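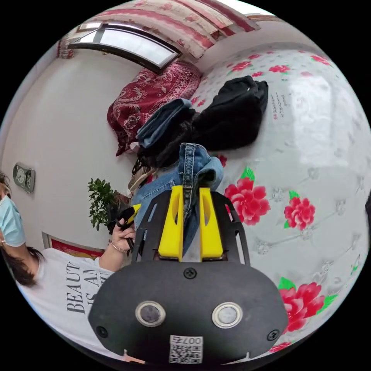 Folding and storing jeans, fleeces and knitwear

Most of the clothes that cause trouble in a small wardrobe are the thick ones. Shirts hang up and take care of themselves. Jeans, fleeces and heavy jumpers get dropped on the bed, moved to the chair at night and put back on the bed in the morning. The tips on this page are for getting through a heap like that and putting it somewhere it will stay tidy.

Before you start

Make the bed first and pull the sheet flat. A bed is a better folding surface than a table for big garments, provided it is smooth. If you have a soft mattress, fold at the edge where it is firmest, or slide a large tray or a sheet of stiff card under the part you are working on.

Push the pillows up to the head of the bed and leave them there. Put the unfolded heap near them and work at the foot end. Finished pieces go on a chair or straight on to the shelf. If you stack them on the bed beside the heap, the two piles run into each other sooner or later.

Open the curtains. Navy, black and dark brown all look alike in poor light, and so do marks on dark cloth. I do mine in the morning, before ten, when the bedroom gets the most light.

Sort by thickness. Denim in one group, fleece in another, knitted things in a third. Bags, belts and scarves come out of the heap altogether, as straps wind themselves round sleeves and pull everything over when you lift one thing out.

Check before folding

Empty all the pockets, including the small one inside the right front pocket of most jeans. Do up the zip and the button. Take the belt out. A belt left in the loops puts a hard ridge in the fold and will mark the waistband over time.

Feel the waistband and the thick seams at the crotch and hem. Those are the last places to dry. If they feel cool, hang the jeans up for a few more hours. Denim put away damp smells musty within a day or two and has to be washed again.

Jeans for a shelf

Hold the jeans by the waistband and give them one hard shake. Lay one leg over the other with the back pockets on the outside. The crotch will stick out in a point. Fold that point in so the whole thing makes a straight strip.

Bring the hem up to just below the waistband, then fold in half again. Smooth each fold with the side of your hand. Put them on the shelf with the rounded fold facing you. You can then pull out one pair without dragging at the loose ends of the others.

Five pairs is enough for one stack. With more than that the bottom ones get hard creases and the top ones slide off.

Jeans for a drawer

Start the same way, but after bringing the hem up, fold the strip in thirds so it makes a block that stands on its edge. Stand the blocks in a row from front to back. Measure the inside height of the drawer before you do the lot. If the blocks are too tall, fold in quarters instead.

A stiff new pair will not stand up well. Keep those on the shelf until they have softened.

If you would rather hang jeans, use clip hangers on the hems and let the weight of the waistband pull the legs straight. Folding them over a thin wire hanger leaves a line across the knee.

Lifting a folded pair

Pick it up with a flat hand underneath. If you need to take it by the top, pinch both layers of the waistband together near a belt loop. Don't pull on the loop itself. Loops are only held by a few stitches at each end, and a torn one usually takes a bit of the waistband with it.

Fleeces

Fleece is light but takes up a lot of room, and it springs open if you fold it too small. Zip it up to the neck. Lay it face down, fold both sleeves straight across the back, fold the sides in to meet at the middle, then fold once from the bottom. Leave it there. A second fold makes it fatter without making it any easier to store.

Black fleece picks up every bit of fluff in the room, so brush it before it goes away and keep it from touching towels or pale wool. A damp rubber glove wiped in one direction works as well as a lint roller and costs less. For pet hair you may have to go over it twice.

Don't iron fleece. If it has gone flat in storage, shake it and hang it in the bathroom while someone has a shower.

Knitted things

Never hang a heavy jumper. The shoulders stretch and grow points where the hanger ends. Fold the sleeves across the back, fold the sides in and fold once or twice from the bottom depending on the depth of the shelf.

Knitwear goes on top of the stack, or in a stack of its own. Under denim it gets squashed, and rivets and zips catch the stitches. If you find a pulled thread, don't cut it. Work it through to the inside with a blunt needle or a small crochet hook.

Anything that has been worn next to the skin should be washed before it is stored for the season. Moths go for the places where there is sweat or a spot of food. Cedar blocks help a little, though they lose their smell and need a light rub with sandpaper each March. Clean clothes in a closed bag do more.

Straps and bags

Cloth bags fold flat. Put the strap inside the bag and close it, then stand the bag on its base. Bags with a long strap can hang from a hook on the back of the door, with the strap looped twice so that it doesn't reach the floor. Keep pale straps away from new dark denim. The dye rubs off, and it is hard to get out of webbing.

Boxes

Winter things can go under the bed from spring onwards. I use two Pelarton boxes with flat lids, 60 cm long, which fit side by side under a double. Measure from the floor to the lowest slat before buying, and take off a centimetre for the rug if there is one.

Put a label on the short end, as that is the end you see. Write what is in there: "fleeces, thick jumpers" is more use than "winter". Leave a little air at the top. Clothes forced under a lid come out needing a wash and an iron.

Clothes that are not dirty yet

Jeans worn once don't need washing and don't want to go back with the clean ones. Give them a place of their own, such as two hooks or one low shelf. Turn them inside out overnight to air. When the hooks are full, something has to be worn again or go in the wash.

A reader's tip

Kacper Kubiak wrote in to say that he folds each pair of jeans round the T-shirt he means to wear with it, so that getting dressed for an early shift takes one trip to the drawer. I tried it for a week. It works with thin T-shirts. With anything thicker the block won't stand up.

Next on this page: getting creases out of curtains without taking them down.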